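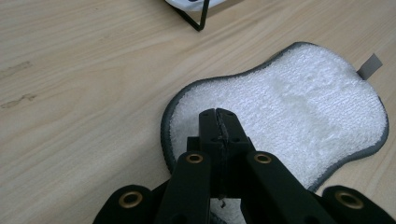
Dadonano, a small software firm in Basden, has released a new version of its grasp planner for two-handed work on soft household items. The update is out this month for existing users and changes how the software decides when a pair of jaws should close.

Earlier versions made one decision at the start of a reach and kept to it. The planner picked a spot on the cloth or pad, worked out a path and closed at the end of it, even if the item had shifted on the way. Version 4 checks the view from each wrist camera as the hand moves in, and can shift the closing point until the last moment.

The company says most of the work went into telling an item apart from the surface it lies on. Pale fabric on a pale table was the main source of failed grasps in the old release, and a strong wood grain was sometimes read as the edge of a cloth.

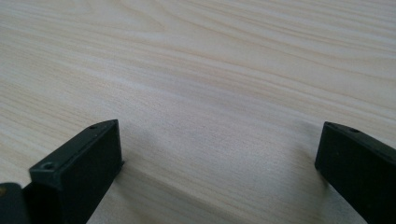 To deal with this, the developers added bare tabletop to the training set. The software now learns from views with nothing between the fingers as well as from views with something to pick up. If it finds no item in the gap, it holds the jaws open and asks the planner for a new approach.

The new release was trained on 137 demonstrations of kitchen tidying tasks, recorded with hand-held grippers. Each was labelled by hand at the points where the jaws opened and closed. Nartey, which makes the labelling tool, has added an export option so that its files load without conversion.

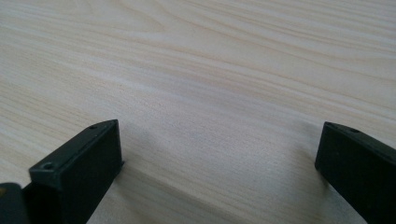

Two hands, one clock

The other large change is in timing. Views from the 2 wrist cameras and the head camera are now put on a single clock before they reach the planner. In the last version each stream kept its own time, and a delay in one could make the hands disagree about where an item was. 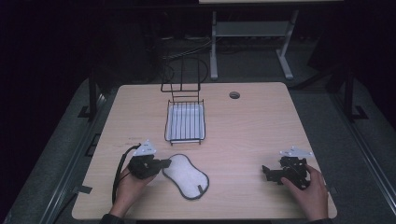
The hand positions are also checked against the head view, and any recording where they drift too far apart is set aside for a person to look at. Users can set the limit themselves. The default delay allowed between streams is 200 milliseconds, which the company expects to lower.

Colon, a parts supplier that has been trying the software at its Basden workshop, asked for a way to replay a failed grasp step by step. The replay window is included, though it only works with recordings made in the new format.

A converter for older files is planned for November.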